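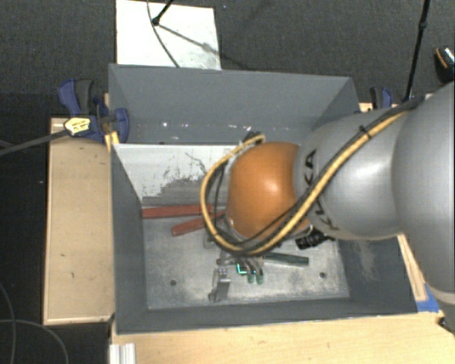 Demonstration procedure for bar picking
4 replies

j_coelho
Members are asked to comment on the draft procedure before Thursday. It requires all 76 demonstrations to be given by remote control, with no hand guiding of the arm.

Wannasri_C
I do not support this. New operators learn the grasp angle faster by hand, particularly when a bar lies near the bin wall.

wkasprzak
Hand guiding puts the operator's arms over the bin and drags on the cable bundle. I favour the draft. Could the speed limit be stated in section 3?

Wannasri_C
The cable concern is fair. My objection stands for training sessions, where 2 operators are present.

j_coelho
Section 3 will be revised to include the limit. Hand guiding may be permitted for practice, provided those runs are labelled and kept out of the Kettle folder. Please send any further wording to Thulani.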